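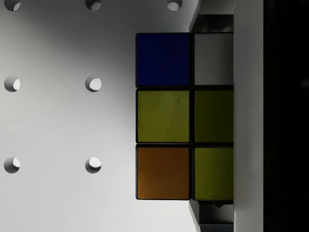
White panel with round holes

Travel Help > Flights and airports > Delays and refunds

Is the Zisine "Weather Cover" add-on worth paying for in winter?

Asked October 27, 2024

We're booked from Stinham to Jukholm in the new year, booked through Gasser and flying with Zisine. I paid £334 for the seats back in July and I'm now getting an email every few days telling me to add Weather Cover before the price goes up. It hasn't gone up yet, I notice.

The blurb says I would be "looked after" if snow or fog affects the flight. Looked after how? I've read the page twice and can't find anything in it that I wouldn't expect to get anyway if they cancelled on me. There's a link to the full terms but it opens the same page again.

I'm not against paying for something useful. Jukholm has a short runway and a reputation for shutting at the first flake, so the chance of trouble is real enough. I just have a feeling this is money for nothing. Has anyone claimed on it and been paid?

2 answers

Answer 1 (accepted by asker)

I bought it last winter and I claimed, so I can tell you what happened to me, though they may have changed the wording.

Our flight out was cancelled for snow. Zisine offered a seat on the next one, which was the following afternoon, or the fare back. That had nothing to do with the add-on. The people in front of me in the queue hadn't bought it and were offered exactly the same. When I asked at the desk what the cover gave me on top, the answer was a voucher towards a future flight, good for a few months, and I had to apply for it myself through Gasser.

I did apply. Gasser said it was for Zisine to deal with. Zisine said the add-on was sold by Gasser. This went on for weeks.

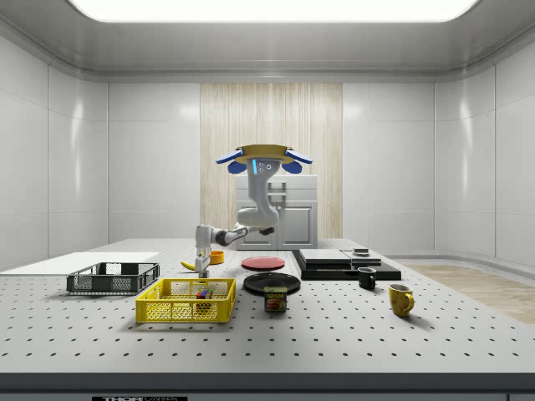
In the end I got the voucher, and by then there was hardly any time left on it and the dates I wanted weren't included. The hotel that night came to £210 and I got that back by sending the receipt to the airline's ordinary claims address -- again, nothing to do with Weather Cover.

So what I'd do is this. Ask Gasser in writing what you get with the cover that you don't get without it. Ask for the policy document as a file, not a link. If they can't send one, I'd take that as your reply. Then check your normal travel insurance for "travel delay" and "missed departure", and look at how many hours you have to wait before it pays. Mine makes you wait half a day, so it isn't perfect either.

Also keep the cancellation text message. They will ask for it.

Comment from asker: Thanks, that's more or less what I suspected. I've written to them. So far I have an automatic reply thanking me for my interest in Weather Cover.

Answer 2

Just get it, it's only a few quid and you can't put a price on peace of mind. We've flown with Zisine loads and never had a problem. The bank does a policy too I think, it says cover up to £2,000 on the leaflet but I haven't looked at what for.

Comment on answer 2: If you've never had a problem then you've never claimed, so how would you know it works? And "up to" could mean a fiver.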